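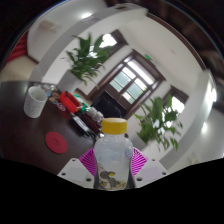

I have been putting off the budget post because the numbers kept moving, and now they have mostly stopped. We are buying hand-held grippers for the Talport office, and the first question was how many we could afford and still have money left for the parts that wear out. My plan treats the finger pads as consumables, like printer ink. The magenta ones are holding a plastic bottle by its sides there, and everything that gets picked up gets picked up by those two surfaces, so they are what I expect to replace most. The white plates behind them I have down as a one-time cost.

Some background for people who don't follow this blog. I handle purchasing and scheduling for a small group that records people doing ordinary jobs with their hands. Tidying a table, moving bottles and jars, putting things back in a tray. The recordings go to Trilok Nautiyal, who trains the models, and he tells me whether what we sent him is any good. I don't write code. I order things, and I keep a spreadsheet.

The first draft of the spreadsheet had four grippers in it. Trilok wanted six. Niall Menzies, who signs off on anything over a certain amount, wanted to know why we couldn't start with two and see how it went. I had some sympathy for that. We bought too much at once for the Villalba office and there is still a shelf there with sealed boxes on it.

We settled on three. Two in use and one spare. The spare is the line I had to argue for, and I'd argue for it again. When a unit goes down you lose the person holding it too, and they are paid for the session either way. I put the hourly cost of an idle operator next to the price of a third unit and Niall approved it the same afternoon.

The pads come out at $103 for a set from Bultetden, or $100 if we order enough of them at one time. A saving of three dollars a set is not worth a drawer full of soft material that may go stiff before we use it. I ordered a small batch at the full price. If they last longer than I think, good, and I'll move the money to storage.

Storage is where I got it wrong last year. I budgeted for drives as if we would record, hand over and delete. In practice Trilok wants to keep the raw files until he has trained on them and checked the results, and then he wants to keep them a while longer. So this time there is a drive for current work, a second for the backup, and a third line that just says "more drives" with an amount next to it. Niall asked what it was for and I said it was for more drives.

Then the small stuff, which I now track properly. Last time I let people buy cups and containers on their own cards and claim them back, and it took me most of a week to sort out the receipts. The props line this year is $187. It covers bottles, jars, trays, and whatever else we want on a table. Most of it is cheap. Bottles with bright caps are worth paying a little extra for according to Trilok, and clear glass is something he keeps asking for more of, so I added to that. I also put in a few plastic bins with lids so the props have somewhere to live between sessions.

I left furniture out completely. We have tables. The question came up of whether to buy matching ones, all the same height and color, and Trilok said he would prefer that they not match. That was the easiest saving in the whole plan.

Shipping to Paritz is the one number I don't trust. I have a quote for $200 to send one unit in a hard case, insured, and a different quote for the same case that leaves out the insurance and doesn't say so until the second page. I'm using the first. We may not need to ship anything until the new year, but if the money isn't in the plan now it won't be there when I ask.

Things still open, mostly for my own use:

Whether the spare should stay in its case or be rotated in with the other two. I lean toward rotating, so the wear is even and we find out early if something is wrong with it.

Who cleans the pads, and with what. Bultetden's sheet says a damp cloth. I'd like one person to be in charge of it.

Whether we rent for the short project in Villalba. The rental rate looks fine for two weeks and poor for anything longer, and I have yet to see one of our projects finish in two weeks.

The order goes in at the end of September. I'll post the final sheet when the invoices are matched up, with the totals and whatever I forgot.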